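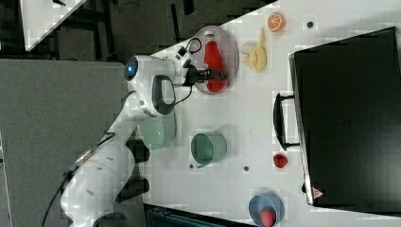
Teaching a robot to tidy up after a meal takes a lot of patience, and a small team at the Iltbridge lab has spent most of the year finding out just how little of that patience has to come from people. Their method, which they call Tenetti, lets an arm learn a new chore from a handful of human demonstrations and then fill in the gaps by practicing on its own. The practice table will look familiar to anyone with small children: a red bottle lying on a plate, a yellow toy banana, an orange slice, a strawberry or two and a few cups and bowls. Everything gets shuffled between attempts, so the arm can't simply memorize where things go!

In results the group shared in September, the arm was given 5 demonstrations of each chore and then left to work through 160 practice attempts. By the end it was finishing three chores reliably enough that the team stopped hovering over it, and it did so with less hand-holding than the older approach they had been using, where somebody had to guide the arm through every variation they could think of.
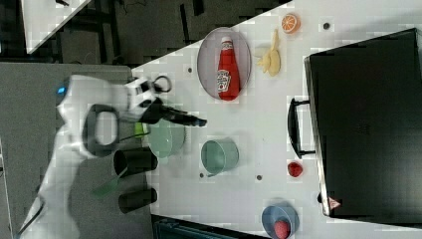 "The part I love is how it handles a bad grasp," said Mererid Bellis, who leads the project. "The old version would close its fingers on nothing and carry on as if all was well. Now it goes back and tries from another side, and I still get a little thrill every time."

Her colleague Kheri Kariuki wrote the piece of software that decides which attempts are worth learning from (he named it Makori, and won't say why). Near misses, he explained, teach the arm more than easy wins do, so those are replayed most often overnight.

There is plenty left to do. Slippery things remain a headache, and so does anything stacked. The group plans to repeat the tests with partners in Jarkby over the winter, using a different table and a fresh set of dishes, and hopes to share the training code once that is done.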